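Assunto: Re: [percepcao-manip] Skunex 4: proposta de trocar o estimador de pose por política aprendida ponta a ponta
Lista: percepcao-manip
Enviada em: junho

Pessoal,

Respondo embaixo da mensagem original, cortei o que não vou comentar.

> Com os dados novos de louça, a gente acha que dá para aposentar o
> estimador de pose do Skunex na versão 4. A política treinada em cima
> das demonstrações feitas com garra de mão já resolve a pega pela borda
> sem modelo do objeto, sem malha, sem segmentação. Nos nossos testes
> foram 27 pegas boas em 28 tentativas. A manutenção do módulo de pose
> consome quase metade do tempo da equipe e o ganho dele, hoje, é
> difícil de defender.

Vinte e sete em 28 é um número bonito e eu queria saber o que ele mede. Procurei no repositório o script que gerou isso e encontrei um notebook com os caminhos apontando para o disco local de alguém. Não consegui rodar. Se a definição de "pega boa" for a que está no comentário da célula (dedos fechados e corrente do motor acima do limiar), então estamos contando dedos fechados em cima de alguma coisa. Pode ser a tigela certa, pode ser a tigela certa mais a de baixo, pode ser a borda do prato vizinho.

Passei uma tarde olhando os episódios da pasta de cozinha, quadro a quadro, com o visualizador do Promolow aberto do lado. Não é agradável, recomendo assim mesmo.

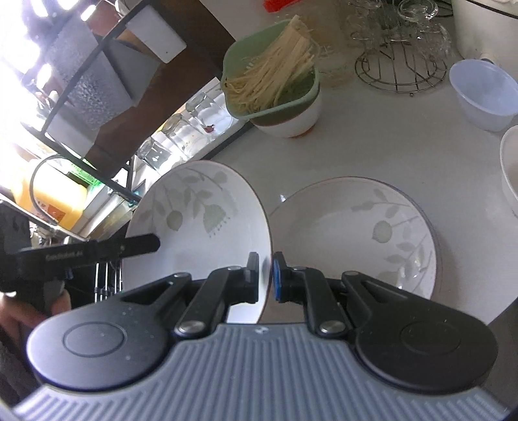 O estimador de pose, rodando em cima desse trecho, devolve confiança baixa e uma elipse torta, e isso foi usado na proposta como argumento contra ele. Eu leio ao contrário. A tigela está inclinada na borda, branca, em cima de uma bancada branca, ao lado de um prato com a mesma estampa de folhas verde-acinzentadas, e a garra ainda tapa a parte de baixo do prato. Mais para o fundo tem copo transparente emborcado e luz estourando na janela. Confiança baixa é a resposta correta para essa entrada. O planejador lê o valor, pede outra vista ou desacelera. A política ponta a ponta recebe os mesmos pixels e devolve uma ação com a mesma cara de sempre, e eu não tenho de onde tirar um "não sei" dali. Já pedi a variância do ensemble duas vezes nesta lista.

> O argumento de que a política "não sabe o que está pegando" é
> filosófico. Para a tarefa de guardar louça, basta que ela pegue.

Para a tarefa de guardar louça eu preciso saber quantas peças saíram da pilha. Isso não tem nada de filosófico: o planejador atualiza o estado do mundo depois de cada pega, e se a contagem estiver errada ele vai tentar encaixar no escorredor uma coisa que não cabe. Aconteceu no demo de Venthorpe, está no log, a árvore de comportamento ficou repetindo a inserção até estourar o tempo.

E os dados não ajudam nesse ponto. Separei um caso:

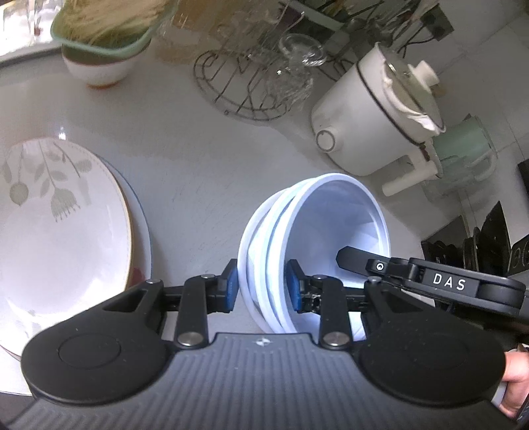
Pega pela borda numa pilha de tigelas brancas, um dedo por fora e o outro por dentro.

Perguntem ao rótulo quantas tigelas vão ser levantadas. O rótulo do episódio diz "bowl", no singular. A pilha está deitada de lado, as bordas aparecem como faixas claras umas dentro das outras, e a abertura entre os dedos passa a depender de quantas peças ficaram no meio. Uma pessoa com a garra na mão resolve isso apertando mais ou menos. O braço vai copiar a abertura gravada. Se no treino essa abertura veio associada a "bowl", eu quero ver o que ele faz diante de uma tigela sozinha e fina.

Não estou dizendo que os dados são ruins. A cozinha é variada, a oclusão é do tipo que vamos encontrar, e prefiro mil vezes isso às cenas de mesa preta que usávamos antes. O que eu contesto é o salto de "temos dados bons" para "podemos apagar um módulo".

> O pessoal do Vlachopoulos já fez essa troca e não voltou atrás.

O projeto Vlachopoulos manipula caixas. Caixas opacas, com etiqueta, uma de cada vez, chegando por esteira. Se alguém tiver um resultado deles com vidro ou com peças empilhadas, mande o link e eu retiro o parágrafo.

Sobre o custo de manutenção, aí concordo em parte. O módulo de pose está feio. Tem três formatos de transformação convivendo, a calibração mão-olho é lida de dois arquivos diferentes conforme o nó que sobe primeiro, e o tratamento de carimbo de tempo no fusor foi escrito por mim numa época em que eu achava que interpolar quaternion componente por componente era aceitável. Boa parte desse tempo de manutenção é dívida nossa, e jogar fora o estimador não paga a dívida do fusor, que continua sendo usado pelo desvio de colisão. Quem propôs a remoção chegou a ver essa dependência? No diff do ramo o fusor ficou, mas sem ninguém publicando no tópico de entrada. O desvio de colisão passa a trabalhar com a última pose recebida, para sempre, e não reclama.

O que eu aceitaria para a 4:

- A política entra como gerador de candidatos de pega, atrás de uma flag, desligada por padrão.
- O estimador de pose continua publicando. Se discordar do candidato além do limiar, o planejador pede outra vista.
- Métrica nova: peças levantadas contra peças pretendidas, anotada à mão no conjunto de validação. Eu anoto os episódios com pilha.
- O notebook vira script, com semente fixa e caminho por argumento, e roda no servidor de integração.
- Separação de treino e validação por cozinha. Hoje é por episódio, e com isso a mesma louça aparece dos dois lados.

O último item é o que mais me incomoda. Se o prato de folhas está no treino e a tigela de folhas está na validação, com a mesma bancada e a mesma luz, o 27 em 28 me diz muito pouco sobre a próxima cozinha. Refaçam com a separação certa e eu discuto o número que sair, seja qual for.

Até lá meu voto é contra o merge. Deixei o comentário no ramo também, com os trechos de código do fusor, para não ficar só aqui no e-mail.

Uma última pergunta, menor: o limiar de corrente usado para declarar pega boa é o mesmo para dedo com ponta de borracha e sem ponta? No arquivo de configuração só encontrei um valor.

Abraços

--
Para sair desta lista, envie uma mensagem vazia com o assunto "cancelar".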